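From: Godfrey Shirima
To: Sellorton kitchen list
Subject: Re: toaster and plates

On the toaster corner: I'd keep one plate by it and put the rest in the cupboard. The pale green one does well for two slices. 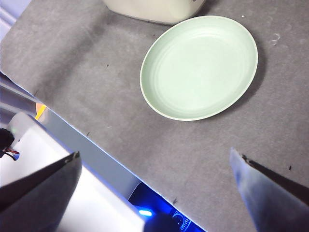
Does the grey top need a mat under the plate? A mat only collects crumbs, so leave it bare and wipe it after breakfast.

> We have 7 plates out and no room to butter anything.
> Can the toaster go back to the left, near the wall?

The left is fine by me — it leaves the right side free for buttering.
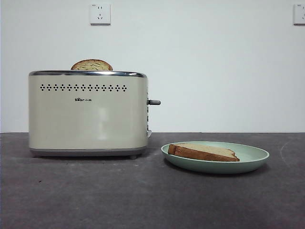 Please keep the lever side clear as well, so nobody has to reach over the bread bin. I'll move the spare plates up to room 209 in August, along with the old Bakilana kettle. If anyone wants either, write to me before then.

Godfrey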